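FOR IMMEDIATE RELEASE
2018-08-05

Woladex adds black fabric glove to Galang line

SAKTON - New from Woladex: the Galang glove in black. Soft fabric, matte finish, fine ribbing. Two weights, light and regular. Sold by the pair or in packs of 18. Gray stays in the catalog thru December, then gone.

"People kept asking for black," said Uriel Varela, product manager. "Gray shows everything. Took us longer then we wanted, mostly the dye."
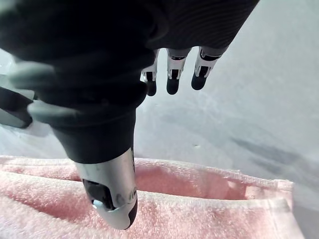
Sizing is unchanged from the gray - same 4 sizes, small to extra large. Wash cold, hang dry, no bleach. Not rated for cuts or heat, please don't use near a stove.

Retail orders ship from the Jemow warehouse starting Monday. Stores with open orders for gray can switch to black at no charge, just tell your rep before the order ships. Samples on request, one pair per store.

Press contact: Uriel Varela, Woladex, ext. 101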